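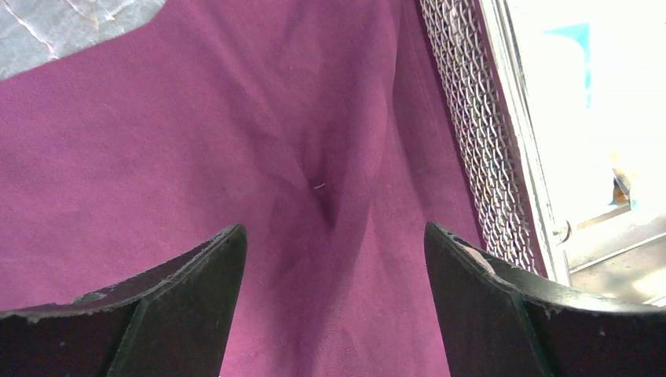 收纳 > 布料与洗衣 > 网篮 > 读者评测

Erkness 金属网篮,用来放布料:使用两个月以后的评测

作者:Ebise Endale
分享 15 | 评论 2

先说明一下,中文是我的第四种语言,我写的时候旁边放着词典。如果有的词用得奇怪,请读者原谅,也欢迎在评论里改正。

我在家里做一点缝纫,主要是靠垫套、围裙、小孩子的帽子,有时候给邻居改裤子。所以我的问题和很多做缝纫的人一样:布太多,地方太少。以前我把布放在纸箱里。纸箱很便宜,可是看不见里面,每次找一块布要把整个箱子翻过来,翻完以后别的布也要重新叠。冬天的时候靠墙的那个箱子底下还受潮了,一块浅灰色的亚麻布有了黄色的印子,洗了几次也洗不掉。那块布我本来想做桌布的,到现在还觉得可惜。

因此我开始找一种通风的、从外面可以看见颜色的篮子。在 Ullstead 的 Kyriakidis 商店里我看到了 Erkness 的金属网篮,一层一层摆在收银台后面的架子上。店员允许我把篮子拿下来,用手摸里面。我建议你们买之前也这样做,后面我会写为什么。

我买了大号的,先买一个,用了几个星期,后来又去买了一个同样的。所以这篇评测写的是同一种产品,但是两个篮子的质量不完全一样。

一、外形和做工

篮子是长方形的,上面敞开,没有盖子。网眼是很密的小菱形,手指伸不进去,但是光线和空气可以过去。上面的边是一根比较粗的金属条,网焊在它的下面。焊点大部分很平,我用一只旧丝袜套在手上,沿着里面慢慢地走了一圈,这是我母亲检查木头抽屉的办法。如果有毛刺,丝袜马上会被钩住。

第一个篮子没有钩住。第二个篮子在靠近角的地方钩住了一次,有一个焊点的尾巴是翘起来的,很短,眼睛几乎看不见,可是手指可以感觉到。我用指甲锉磨了一会儿,就好了。这件事不难,但是如果我没有检查,直接把针织布放进去,那么布就会抽丝。对于一个专门写着“适合织物”的产品,我认为这是最大的缺点。

表面的处理我比较满意。商店的标签上说可以放在浴室里,我没有试过浴室,我的房间只是有一点潮。到现在为止没有看到锈。

二、放什么布合适

这个部分我想写得详细一点,我觉得对别人最有用。

棉布:很合适。叠好以后竖着放,像书一样,折边向上。从上面看可以看到每一块的颜色,从侧面也能透过网看到一些。

毛毡和表面有绒毛的厚棉布:合适,但是会留下细毛。我有一块紫红色的,很大,原来想做一条沙发上的盖布,后来一直没有做。它太厚,叠不平,我就松松地放进去,让它自己形成褶子。这样放了以后,网的里面一侧会挂上细小的绒毛,白色的线头也特别喜欢粘在这种深颜色的布上。我每次拿出来用粘毛的滚筒滚一遍,下一次看,还是有线头。这不能怪篮子,深紫色的布在任何地方都是这样。

丝绸和化纤的薄布:我不推荐直接放。薄布会从叠好的形状滑下去,堆在底部,并且会压出网纹的印子。印子熨一下可以去掉,但是谁愿意每次都熨呢?

蕾丝和粗针织:请一定垫一层东西。我的办法在下面。

三、衬里的问题

Erkness 没有卖配套的衬里。我问过店员,他说以前有过一种布袋子,现在不进货了。所以要自己想办法。

我试了几种。第一种是旧枕套,剪开,铺在底部。它很软,可是会跟着布一起跑,拿一块布的时候枕套也出来了。第二种是厚纸,效果可以,只是看不见侧面了,买网篮的意思就少了一半。第三种是我自己缝的棉布衬里,四个角有带子,系在上边的金属条上。这个最好。带子要系在网眼里面,打蝴蝶结,脏了可以解下来洗。

如果你们也想缝,我的经验是:衬里要比篮子的内部尺寸稍微大一点。我第一次做得刚刚好,洗了以后缩水,四个角都拉得很紧,底部离开了网,布放进去像放在吊床上。第二次我先把棉布洗过再裁,就没有这个问题。边上不要用太厚的卷边,不然叠好的布靠在上面会歪。

我的朋友 Anil Thomas 也买了同样的篮子,用来放小孩的毛衣。他完全没有用衬里,只在底部放了一块旧毛巾。他认为我太小心了。他的毛衣是细针织的,到现在没有坏,所以也许他是对的。不过我还是会用衬里。

四、重量和移动

空的篮子不重,一只手可以拿。装满棉布以后就不一样了,布其实是很沉的东西,很多人不注意这一点。两边没有把手,只能抓住上面的金属条,而金属条是圆的、细的,抓久了手指上有一条红色的印子。我在两边各缠了一段旧布条,用线缝住,这样舒服很多,只是不那么漂亮。

放在木头架子上拖动的时候,底部会在木头上留下细的划痕。我的架子是旧的,我不在意,可是如果你们的柜子是新的,请在下面贴毛毡垫。

篮子可以叠在一起吗?说明书上画着可以。我试了:空的时候很稳,装满以后上面的那个会压住下面的布,因为布总是比边高出一点。除非你们放得很少,不然我建议并排放。

五、和别的产品比较

买之前我也考虑过 Skullach 的塑料收纳盒。我的妹妹家里有,我借来用过几天。塑料盒有盖子,防尘比网篮好得多,里面也完全光滑,不会钩住任何东西。如果你们的房间灰很多,或者家里有猫,我想塑料盒更合适。可是塑料盒不透气,那几天我打开盖子的时候有一种闷的味道,我不喜欢。而且它是半透明的,蓝色和紫色从外面看差不多,黑色和深棕色也分不出来。

灰的问题在网篮上是真的存在的。上面敞开,布的折边几个星期就会落灰,浅颜色的不明显,深颜色的很明显。我现在在最上面盖一块薄的旧床单。拿布的时候要先掀开,有一点麻烦,习惯了以后还可以。

六、怎么清洁

网眼里的绒毛不能用湿布擦,湿布会把绒毛变成一条一条的,卡在格子里。我是这样做的:先把布全部拿出来,把篮子倒过来,在阳台上轻轻敲几下;然后用一把干的、不用的牙刷,从里面向外面刷;最后如果还有,用吸尘器的小刷头吸一遍。差不多做完一次要喝一杯茶的时间。然后才可以用微湿的布擦上面的金属条。

请不要用钢丝球。我没有用过,但是标签上写了这个警告,我觉得应该告诉大家。

七、价格

价格在不同的地方不一样,所以我不写具体的数字。在 Kyriakidis 它比普通的塑料盒贵,比木头抽屉便宜很多。我买第二个的时候正好是六月的打折,便宜了一些。如果不着急,可以等一等。

八、我的意见

优点是通风,颜色看得清楚,放棉布很方便。我现在找一块布,站在架子前面看一看就知道在哪里,不需要翻。潮湿的味道没有了,这对我是最重要的。

缺点我再写一遍:第二个篮子有一个毛刺;没有把手;没有衬里可以买;会落灰;薄布会有印子。

如果满分是五颗星,我给四颗。毛刺的事情本来应该扣更多,不过磨一磨就解决了,而且其他的地方确实结实。我给厂家写了一封信说这个焊点,还没有收到回答。收到以后我会在这里补充。

下次我想写缝纫线怎么收,我现在的办法很不好,全部在一个饼干盒里,颜色都缠在一起了。

评论 2

布头太多:
请问衬里的带子用多宽的?我缝过类似的,带子太细,洗几次就断了。

Ebise Endale 回复:
谢谢您的问题。我用的是和衬里一样的棉布,折起来缝两道线,宽度和我的小手指差不多。以前我也用过现成的细缎带,很滑,蝴蝶结自己会松开,所以不推荐。

分享 15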